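Field notes > Stays > Workshop notebook

Thursday, late. Notebook entry by the room-testing desk

Okay, back from Maleo and writing this up before I lose the details. The brief was simple enough: sleep in the cheapest category at the guesthouse, then the priciest one, and work out whether the jump to $249 buys you anything besides a bigger bathroom. Short answer so far is a bit, mostly in the mattress.

Room 3 first. It's on the road side and the buses start early, but I liked it a lot! Good reading light, hooks everywhere (why do expensive hotels hate hooks?), and a window that opens all the way. The shower took 4 minutes to run warm, timed twice with my phone. Blackout score goes down as a fail; there's a gap on the left of the curtain as wide as my hand. Need to redo the noise reading because I had the meter set to the wrong weighting for the first half of the night. My fault, and the number in the sheet is struck through so please don't copy it.

Room 13 is up two flights with no elevator, at the back over the garden. Very quiet. The bed is the same frame as downstairs with a much nicer topper, and the pillows come in two heights, which I wish everyone would do. Extras in the rate are breakfast, late checkout and an evening drink. The drink is a nice touch but I wouldn't give it more than one point on the sheet.

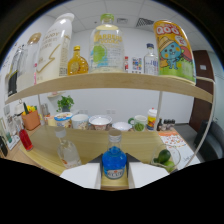
Dullow wrote in the margin of my draft that one point is stingy and that guests remember a free drink long after they've forgotten the thread count. Fair. I've moved it to two points and left the old score in pencil so we can argue about it at the next review.

What bugs me more is checkout. Late checkout is promised on the booking page, but the card in the room gives the ordinary time, and the front desk had to go and ask. I got it in the end, with an apology, but anybody shyer would have packed up and gone. That needs its own line on the sheet. We score whether a perk exists and never whether it's easy to get, and those are two very different stays.

Breakfast, while I remember it: good eggs, sad toast, coffee refilled without asking. They serve it from seven and I'd go right at opening, since the room is small and the tables by the window fill up first.
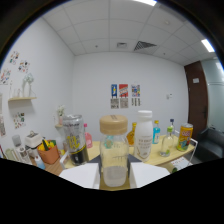
I'd also score breakfast separately on the two nights, because the second morning was noticeably slower and one average would hide that.

To do: repeat the noise reading on the garden side, email Maleo about the checkout card, fix the curtain entry (I typed "right"). Nakamura template still has the old parking column, ignore it. Ginex next, same two-night setup, and this time I'm packing the spare meter battery.

Contact the desk | Back to top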